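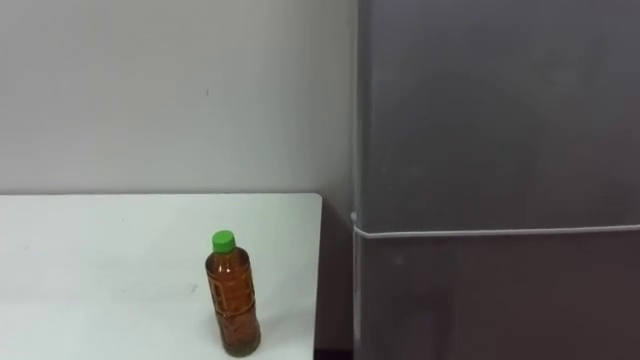 Filling and Repainting a Small Area of Interior Wall

Guidance for tenants of Trunness Housing
Last reviewed: Mar 18, 2023

This page explains how to repair small holes and marks in a painted plaster or plasterboard wall. It applies to all flats and houses managed by Trunness Housing, including the properties at Seltness. Tenants may carry out this work without written permission, provided that the original colour is kept and the damage is no wider than a fifty pence piece.

Larger damage, damp patches and cracks that have grown since January should be reported to the Repairs Desk on extension 2228. Please do not fill over them.

Before you begin

Find out which paint is on the wall. Most living rooms and bedrooms are finished in matt white emulsion, and kitchens and bathrooms in a washable mid-sheen. The paint schedule is kept in the tenancy pack under form 111. If the pack has been lost, a copy can be collected from the Mbwambo Road office during opening hours.

Whites differ a good deal from one maker to another. A wall painted several years ago will also have changed in tone, and fresh paint from the same range may still show against it. Try a small patch low down, behind a door or a piece of furniture, and look at it the following day in natural light.

What you will need

Ready-mixed interior filler
A flexible filling knife
Fine sandpaper and a sanding block
A soft brush or dry cloth
Sugar soap and a sponge
A short-pile mini roller and tray
A small brush
Matching emulsion
Dust sheets

The Steltex filler supplied from the tenants' store is suitable for holes up to 3 mm deep in a single application. Deeper holes must be filled in layers.

Step 1. Clear and protect the area

Move furniture away from the wall so that you can stand squarely in front of the repair. Items too heavy to move should be covered. Lay dust sheets over the floor up to the skirting board and tape them down at the edge. Open a window.

Before working near sockets or switches, turn off the circuit at the consumer unit. Do not drill, scrape or dig into the wall directly above or below a socket, where cables usually run.

Step 2. Clean the wall

Many marks that appear to need paint can be washed off. Mix the sugar soap as directed on the packet, wring the sponge out well and work from the bottom upwards, as dirty runs are harder to remove from a dry surface. Rinse with clean water and leave the wall to dry fully. Matt paint will turn shiny if it is rubbed hard, so use light pressure.

Step 3. Prepare the hole

Remove any screws or plugs. A plug that will not come out may be tapped a little below the surface and filled over. Scrape away loose plaster and raised paint with the edge of the knife, then brush out the dust. Filler does not hold well on a dusty surface.

Step 4. Fill

Press a small amount of filler firmly into the hole, drawing the knife across it in one direction and then the other. Leave the filler very slightly proud of the wall – it shrinks a little as it dries. Wipe the surrounding paint with a damp cloth before the surplus hardens.

Allow the full drying time stated on the tub. In an unheated room this may mean leaving it overnight. Where a second layer is needed, the first must be hard throughout.

Step 5. Sand

Wrap the sandpaper round the block and sand in small circles until no ridge can be felt with the fingertips. Side lighting from a torch held close to the wall will show any hollows. Brush off the dust.

Do not sand paint in any property built before 1970 until you have spoken to the Repairs Desk, as older layers may contain lead.

Step 6. Paint

Dab a thin coat of emulsion, let down with a little water, over the filler only. Once it has dried, apply a full coat with the mini roller, spreading the paint outwards and lifting off gently at the edges. A second coat is normally required. Where the repair still shows, paint the whole wall from corner to corner.

Cleaning up

Wash the roller and brush in cold water until it runs clear. Liquid paint must not be poured down the sink or drains. Part-used tins may be returned to the tenants' store, labelled with the room and the date of opening, and remain usable if the lid is pressed down firmly and the tin is kept from frost.

Form 17 should be completed only if the work is being done at the end of a tenancy. Hand it in with the keys.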